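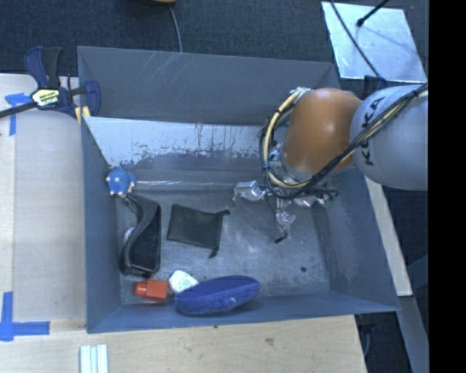

On October 3, 2024, Signe Ljungberg wrote:
> Has anyone on the list had the Pludden finger kit on trial for mixed bin picking? Rustad have quoted us for a set with the Flusico software licence, and I'd like to hear from a user before I sign. My concerns are soft goods and anything lying flat near a wall. We would be running 13 to 18 hours a day.
>
> Signe

Hi Signe,

We have it on a KUKA arm over a grey open-topped bin. The items are a mixed lot: a blue knobby toy, a black drawstring pouch, a red-orange bottle and a few others.

The fingers are good value. Changing a set is a two-minute job with one hex key, and ours did almost 1000 cycles before the first tip needed replacing. Tips are sold in pairs only.

Soft goods are fine if there is a fold to pinch. A pouch lying flat on a metal floor takes more tries, and we had to lower the approach speed in Flusico to get a decent result. Items hard against a wall are the weak point. The software will plan the pick, but it leaves a wide margin to the wall and you have to trim that yourself for each bin. The setting is under Cell, then Clearance, and the manual doesn't mention it.

We also trialled the Gruvix fingers in February. They were stiffer and better on bottles, but the minimum order was 400 tips, so we sent them back.

Ask Rustad for the longer cable set at the time of order. Adding it later meant a new quote and a separate freight charge.

I can send you our clearance values if you want a starting point.

Regards,
Eskil Dalen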